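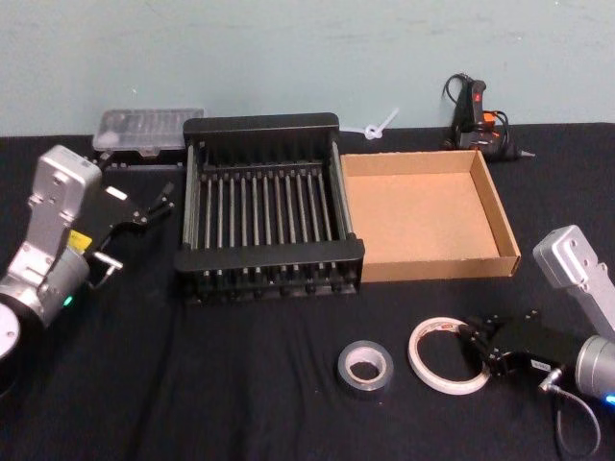 4.2 Reporting delay in household assault cases

We read 2491 police summaries from the Junari district and kept those where the suspect lived in the same house as the victim, or next door. In 96 of them the first report came from a child. The coding sheet had one line per summary, and we kept it as plain as the dark tabletop in Figure 3. Two coders worked separately.

Search this site Go
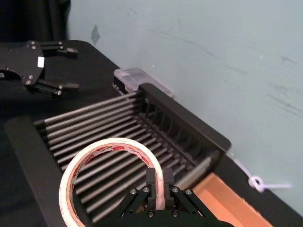
Delay was longest in Oria, where the nearest station closes at night. We did not find the same pattern in Mollah.

Figure 3. Dark matte tabletop, with a pale wall behind. 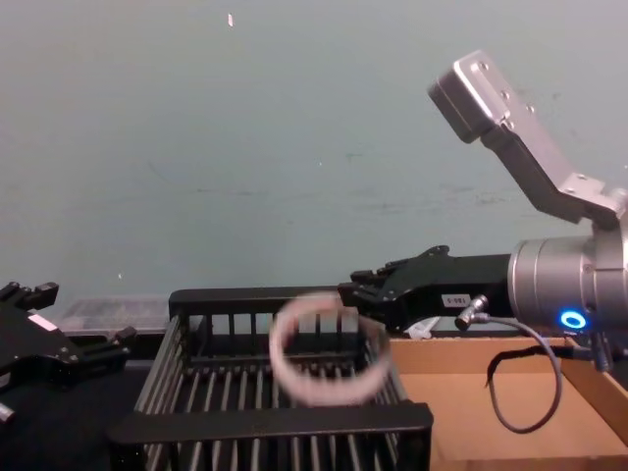

Anisa Simanjuntak objected that a late report may only show a late entry in the register, and she asked us to treat the first 30 days with care.

4 shares 2 comments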